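Plenum paired handheld grippers – method and result

Plenum is a pair of hand-held grippers for collecting two-handed demonstrations without a robot on site. It was developed at Drandthorpe by Ketill Riis and Ea Lauritsen. The set is sold to research groups who want to record a person doing a task and later train a policy from this recording.

How the method works

The operator holds one gripper in each hand and wears one camera on the head. Each gripper carries its own camera as well, so every demonstration gives three views with one common clock. The square markers behind the fingers are used to find the pose of one gripper relative to the other. Earlier versions estimated each hand separately, and the two paths drifted apart when the operator turned quickly. In Plenum the relative pose is solved first – the position in the room comes after.

The method works best in rooms with furniture and different heights, where there is enough to track. Large mirrors are a known difficulty: a reflected marker can be taken for a real one. The software therefore compares each detected marker with the last accepted pose and rejects it if the distance is not possible.
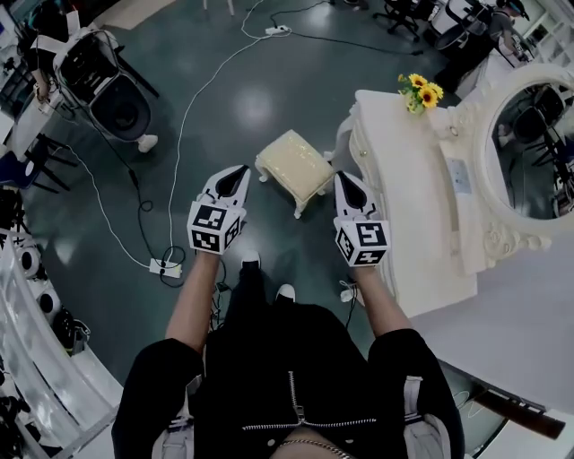
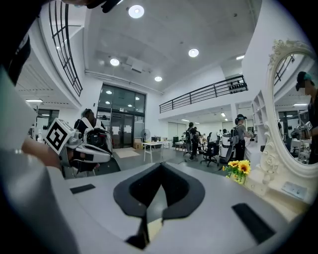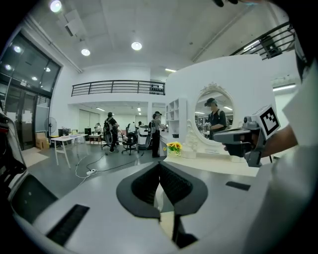 Dressing table with mirror and sunflowers, from the head view (first) and from two gripper views.

Result

We tested the mirror check on 168 demonstrations recorded in furnished rooms. Without the check, 26 of them had at least one jump in the relative pose and could not be used for training. With the check switched on, all of these could be recovered except two. The remaining two were lost when one gripper was behind the operator's back for a long time, and we do not have a solution for this yet.

The check adds no work during recording. It runs afterwards, together with the Arnardóttir solver, on an ordinary desktop computer.

What is included

Two grippers with markers mounted
Head camera with adjustable band
Arnardóttir solver, licence for one laboratory
Calibration board
Printed guide in English

Please note

Markers should be kept clean and flat. If a marker is scratched or bent, order a new one and repeat the calibration. We advise to record 20 short demonstrations in a new room before you start with the real task, and to look at the paths in the viewer.

Spare finger pads are sold under the name Belley, in packs of 100. The written report on the mirror test is sent on request.

Page last changed: 23 October 2019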